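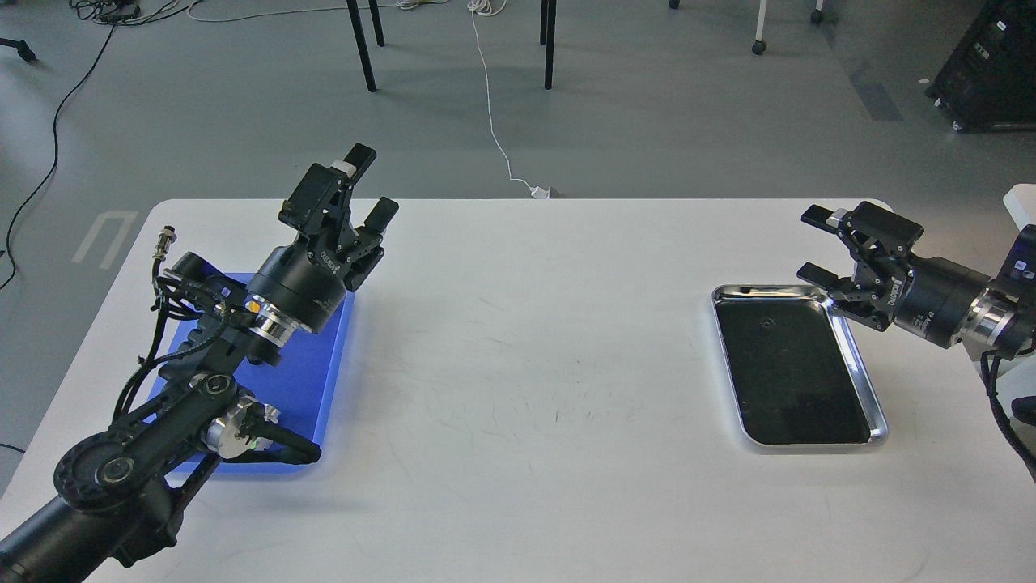 セレダム美術館の招待プログラムには、どのような人が参加できるのか。
対象は、市内の日本語教室に通う人とその家族で、観覧料と材料費は無料となる。

セレダム美術館は2020年1月27日、海外から移り住んだ人たちを招く鑑賞会を開いた。近隣の日本語教室4か所を通じて参加者を募り、受講者とその家族、合わせて122人が来館した。

一行は班に分かれ、開催中の企画展「キースキネン 湖と版画」を見て回った。北国の湖畔を主題にした木版画と下絵、100点が並ぶ展覧会で、各班には職員のほか通訳が1人ずつ付いた。案内はやさしい日本語を基本とし、英語、ベトナム語、ポルトガル語の補足が加えられた。

展示の後半では、作家が冬の漁を描いた連作の前で足を止める人が多かった。故郷の川や港の名前を挙げて話す参加者もいて、予定していた1時間を15分ほど過ぎた班もあった。

午後は2階の講座室で版画の制作が行われた。講師を務めたのは、須戸田町に工房を構える版画家のリアム・シーハンさん。参加者ははがき大の板に思い思いの風景を彫り、刷り上がった作品のうち61点が、本人の了解を得て1階ロビーに展示されることになった。展示は企画展の会期末まで続き、ロビーは観覧券なしで入場できる。

シーハンさんは「言葉で説明しにくい場所も、線にすると隣の人に伝わることがある。彫っている間は皆さん静かだったが、刷り始めると急ににぎやかになった」と話した。シーハンさん自身も20年前に来日し、当初は工房の仲間と身ぶりでやりとりしていたという。

材料の板と紙は、画材店のヒキコが提供した。同店は昨年も、美術館の子ども向け講座に道具を貸し出している。

美術館によると、前年度に教育普及事業へ参加した人は約1,690人で、このうち海外出身者はごくわずかだった。館内の案内表示や申込書が日本語だけだったことも影響したとみて、春までに申込書を4言語で用意する。託児の希望も寄せられており、次回は講座室の隣に親子で休める部屋を設ける予定だ。

次の鑑賞会は6月に開かれる。申し込みは各日本語教室の窓口か、美術館の教育普及係で受け付ける。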